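Search this site Enter keyword Go

Kaltanari Play Kitchen Vegetable Set, Reviewed by Someone With No Small Children

Mar 1, 2019

I bought the Kaltanari vegetable set for a nephew's birthday in April and opened it early, for quality control. It has been on my desk ever since. The nephew will be getting a puzzle.

For those new to the hobby, pretend vegetables come in three grades. There is felt, which collects hair. There is wood, which hurts when thrown. And there is the hard, shiny sort, which survives the bathtub and skitters under the stove, where the real carrots already are. Kaltanari makes the shiny sort and makes it fairly well.

The carrot is the star. It has a groove where the upper part meets the tapered part, a good strong orange, and a finish no root vegetable has ever had in my refrigerator. The top end is squared off in a way that suggests the designer had a carrot explained over the phone. I still like it more than the Bomel carrot, which my sister owned for a year and which everybody took for a traffic cone.
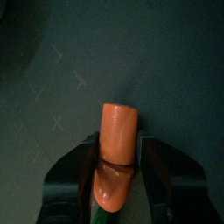
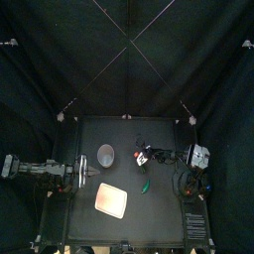 Vol. 17, No. 18

The green chili pepper is the sleeper hit. It's small, it looks like a chili pepper at a glance, and I have twice come close to putting mine in a pan. If your household contains a person under three, keep it on a high shelf and read whatever the box says about small parts (mine said it in very small type).

You will want a board and a cup to go with the food, and here I'd save your money. Andovico sells a matching play board for more than the vegetables cost. A plain white cutting board does the job, and so does any white plastic cup you don't mind losing. Children will serve soup out of anything. The one advantage of a proper board is that it marks out where the cooking happens, so the pepper has a place to be returned to. It won't be returned there, but you can point.

Storage is the weak spot. My set came in a thin cardboard tray with molded hollows, one per vegetable, and the lid gave up in the first week. I moved everything to a Maksymiv drawstring bag, which was meant for shoes and is better made than the tray in every respect.

Cleaning is a damp cloth. Fingerprints show on the carrot, particularly jam.

Would I buy it again? Yes, though I'd skip the deluxe version, which adds a paper menu and a larger tray to break. Get the basic set, find a cup, and hide the pepper when guests are cooking.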